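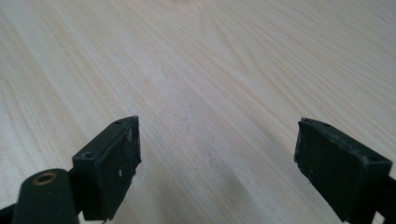
Notebook, July. Groupware restore test, second attempt

Start 9:30. Purpose: restore last night's backup of the Ovano groupware instance onto the spare host (nulthorpe) and get to the point where a user can log in, open a shared calendar and read old mail. Attempt one stopped at the database import. Notes from that are on the previous page, in Rostyslav's writing.

Source: production, nightly job, two parts. Database dump (gzip, single file) and a tar of the files directory. Config is in a separate repository and isn't in either part. Same layout on the target except the data volume is mounted one level higher. Symlinked it for now. Should be fixed properly in the provisioning script.

9:50. Copied both parts over. Checksums match the manifest. The manifest is written by the same job that writes the backup, so a match only tells me the copy is good. Illia wants the manifest produced on the receiving side as well. Agree, not done.

Database import. Last time it failed on the address book table with a row size error. Cause: target server was created with the package default character set, and production was moved to four-byte some years ago by hand. Nobody wrote that down. Dropped the database, recreated it with the right character set and collation, reran.

10:05 import started
10:35 import finished, no errors, 2 warnings

Both warnings are about a deprecated display width on integer columns. Ignored.

So 30 minutes for the import. Ustyna's plan assumes the whole restore fits in that. It won't on this hardware. Turning off the binary log during import would help, try it next run.

Files tar. Unpacked as root, ownership preserved by number. The web server user has a different UID on nulthorpe, so everything under files/ belonged to the print spooler. Ran chown over the lot. Slow, many small files. Better to fix the UID at build time. Added to the list for Radymyr.

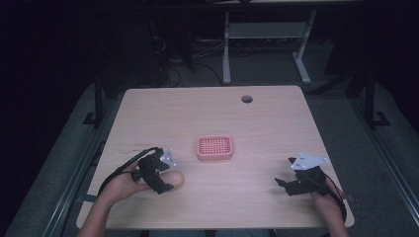 Config. Checked out the production branch and changed:

database host: to localhost
base URL: to the internal name
outgoing mail: to the sink on port 2525
scheduled jobs: all off
directory server: left pointing at production, read only

The outgoing mail line must be changed before the web server is started for the first time. On attempt one it was changed after, and the reminder queue got off 3 meeting reminders to actual people, for meetings that had already been held. Valentyna took the calls. The step is now first in the checklist and I've put it in capitals.

11:20. Web server up. Login page loads. Login fails with "account not active" for every account including admin. Directory bind is fine from the command line with the same credentials. Turned up the log level. The application caches account status in a memory store and the cache key includes an install ID. The install ID is generated at setup if it's missing from the config, and it's kept in a local file that is neither in the repository nor in the tar. So a restored host gets a new ID and doesn't match what's in the sessions and accounts tables.

Copied the install ID over from production. Restarted PHP workers and the memory store. Login works.

This is the real finding from today. If production had been lost we wouldn't have had that file. It can be rebuilt from a column in the accounts table, I think, but I'd sooner back it up. Added the path to the nightly job's include list, change is up for review with Illia.

11:45. Function checks, using the test account:

Calendar, own: OK
Calendar, shared: OK, colours wrong
Address book: OK, accented names correct
Mail, inbox: OK
Mail, archive folders: listed, but empty until reindexed
File attachments on tasks: 4 tried, all open
Sync to phone: not tested, needs a certificate the phone will trust

Colours on the shared calendar: preferences are stored per host name. Cosmetic. Not chasing it.

Mail archive: reindex command run from the shell, finished before lunch. Folders now show messages. Spot-checked the oldest folder in the test account against production and the message totals agree.

13:10. Ayele connector (the bit that pushes bookings from the front desk system into the room calendars). Kept it off. It has no dry-run mode, and it identifies the calendar server by a token that was restored with everything else, so if enabled here it would register as production. Rostyslav to ask Prorudness whether their next release separates the token from the database. If not, we blank the token as part of the restore.

Open items:

Binary log off during import, time it again
UID fixed in the build (Radymyr)
Receiving-side manifest (Illia)
Install ID file in nightly job, in review
Character set in the database creation script, done, needs a second pair of eyes
Phone sync, waiting on certificate
Ayele token
Revise the time in the recovery plan with Ustyna

Snapshot of nulthorpe taken at 13:40, labelled restore-2. Please don't delete it before the next run, I want to compare the preferences tables. Host shut down after the snapshot.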